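3.2 Why People Keep Things They Have No Name For

The second finding of the Utamstead interviews concerns objects that had survived at least one house move without their owners being able to say what they were. We had planned to treat these as noise. The coding scheme, drawn up in May with more optimism than piloting, offered boxes for "in use," "sentimental," "waiting to be repaired" and "waiting to be thrown out," and left a thin line at the bottom for anything else. By the end of the first week of visits the thin line had been extended onto the back of the sheet.

Owners seldom defended these objects. Asked why a thing was still in the hall closet, most said that it had been in the closet of the last house too, and seemed to feel this settled the matter. One couple in Flakby had moved a sealed carton 3 times and disagreed about which of them it had come from. Neither wanted it opened during the interview. We have coded it as "jointly held."

Following Doolan's earlier pilot work, we call such things residents, in contrast to possessions. A possession answers to a purpose or a memory. A resident is simply there, and the household has arranged itself to suit. Ladefoged has objected in writing to the term on the grounds that it makes the closet sound like a boarding house. We take the point and have kept the term.

Residents were not spread evenly through the home. Kitchens held few, kitchens being places where space is fought over daily. Closets, landings and the tops of wardrobes held most of them. Children's things formed a class of their own, and here parts of sets did especially well. A whole toy can be outgrown and given away, but a part of one seems to oblige its keeper to wait for the rest. Small colored blocks (Figure 2) came up again and again in the talk of parents whose children had long since left home and, in one case, retired.

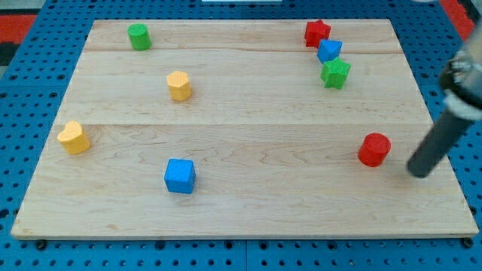 Figure 2. Small colored blocks on a wooden board.

Parents spoke of blocks in a tone they did not use for dolls or board games. A doll had belonged to someone. Blocks had belonged to the floor. Several people remembered them mostly through the soles of their feet, and one father in Engelbrecht, asked to name the toy he had disliked most, named blocks at once and then went upstairs to make sure they were still there. They were, in a cookie tin, and he came down looking pleased. We had no code for that either.

It would be easy to read this as plain forgetfulness, and the older literature on household clutter mostly does. Our material fits that reading poorly. People knew where their residents were, often to the shelf. When we proposed, as the protocol required, that a given item be imagined gone, the usual response was a pause followed by a practical question about who had taken it. The protocol also required us to offer the loan of a Destum storage crate. Uptake was high. On the return visits most of the crates were full, and the closets did not seem any emptier, a result that has made us reluctant to recommend storage as a remedy for anything.

We note two limits. First, people who agree to let researchers look in their closets may not resemble people who do not, and we have no safe way of asking the second group. Second, the interviewers were not neutral. Both of us have residents of our own, and on at least one occasion an interview drifted into a swapping of stories from which no usable data could be recovered. The transcript of that afternoon is 4000 words long and contains a recipe.

The next section turns to the garage, where the distinction between possession and resident becomes harder to maintain and the light is worse.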